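Lerkstead releases Siron 6, a planning and perception tool for assembly robots with wrist cameras

URURA, February – Lerkstead, a developer of software for robot cells, today announced the general availability of Siron 6. The new version puts grasp planning, part detection and task recovery in one program, so that integrators do not need to connect three separate tools before a robot can pick its first part.

Siron runs on an ordinary industrial computer and communicates with the robot controller through a standard network connection. It is made for small assembly work, where parts arrive on a flat surface in no fixed position and where the product changes often.

What is new

The largest change is in the planner. In earlier versions, the user had to define for each part the allowed grasp directions by hand. Siron 6 proposes them from the part model and from the width of the gripper fingers, and the user accepts or rejects each proposal on the screen. In the tests made by Lerkstead before the release, the preparation time for a new part went from 50 minutes to 40.

The perception module was also rewritten. It now works with images from a single small camera at the wrist and updates the position of each part while the arm is coming closer. When a finger hides a portion of the part, the module keeps the last good estimate and marks it as uncertain, and the planner then slows the approach.

The third change concerns errors. Until now, a failed grasp stopped the program and the operator had to start the sequence again. With Siron 6 the task is described as a tree of steps, and each step has its own recovery. The operator can see in the log which branch was taken and for what reason.

"Our customers did not ask us for a more clever robot," said Ivana Salinas, head of product at Lerkstead. "They asked us to understand why the robot has stopped. For this reason we worked on the log as much as on the planner, and I am glad that we did."

First use at Simões

Simões, a maker of control stations for machines, has worked with the test version in its workshop in Urura. The first task chosen was the handling of push-button switches and their single-hole enclosures. The switches are a good test for the software: they can lie on their side, and the cap is wider than the rest of the body, so a grasp planned only from the outline is often not a stable one.

The Simões library in Siron now contains over 60 part models. Switches that differ only in the color of the cap share one model, with the color stored as a property that the task can read.
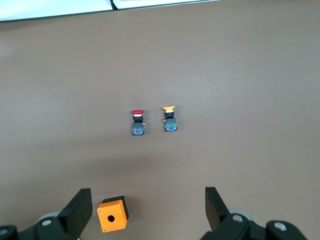 Availability and upgrade

Siron 6 is available now for new customers. Users of the previous version with an active support contract receive the upgrade without extra cost. Existing part models can be imported directly, but hand-written recovery scripts must be converted to the new tree format. A conversion tool is included in the installer – it leaves the original scripts unchanged.

Lerkstead will hold an online introduction for integrators on Friday at 10 a.m. Registration is open on the company website.

About Lerkstead

Lerkstead develops planning and perception software for robots in small and medium assembly workshops. The company has its office in Urura and sells Siron directly and through integrators.

Press contact: Ivana Salinas, Lerkstead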